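Robot Teachers Wanted, Wurden Lab at Grikuro
Part-time, paid, no robotics background needed

Do you like fiddly jobs? Are you the person in your family who gets handed the knotted necklace? We would love to meet you. Grikuro is hiring 11 part-time demonstrators to teach our robot arms how to pick things up, and we start training the new group in March.

The work goes like this. You stand at a station with a hand controller and steer the arm yourself — down into the bin, around the block you've picked, fingers closed, up and over. The software records how you moved, and the arm later learns from many runs like yours. On some days you will let go of the controller and guide the arm by hand instead, which most people find easier at first and more tiring after an hour. 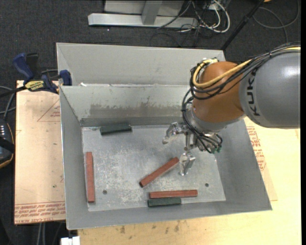 The block-picking station, with the gripper open over the bin.

Blocks sound simple until one is lying flat along a wall or pressed up against its neighbor. Then you have to decide where the fingers go, and your decision is the thing we want to record. So far we have 3436 good runs on file and we need a lot more, from people who don't all solve it the same way. Left-handed applicants, please write to us! We are short of you.

What a shift looks like
Shifts are 3 hours, mornings or afternoons, up to 5 shifts a week. You work in pairs. One person drives while the other resets the blocks and marks each run as good or bad, and you trade places whenever you like. Bad runs are fine. We keep plenty of them and you won't be scored on them.

You'll need
Steady hands and some patience
Eyesight, with or without glasses, good enough to judge a small gap
To be 18 or over and able to stand for part of a shift
Closed-toe shoes, and long hair tied back near the arm

Experience with game controllers, sewing machines, excavators or dental tools is a nice extra. Ximena Espinoza, who runs the stations, came to us from cake decorating and is still the fastest driver in the building.

All training is paid, including the safety session with Uriel Meléndez that everyone takes before touching a controller. You will learn where the stop button is and you will press it many times.

How to apply
Send a short note to Consuelo Beltrán at the Wurden Lab front desk, Aguirre Building. Tell us which shifts suit you and describe one thing you do well with your hands. A résumé is welcome but optional. We invite people in for a half-hour tryout at the controls, and we answer every note, including the ones where we have to say no.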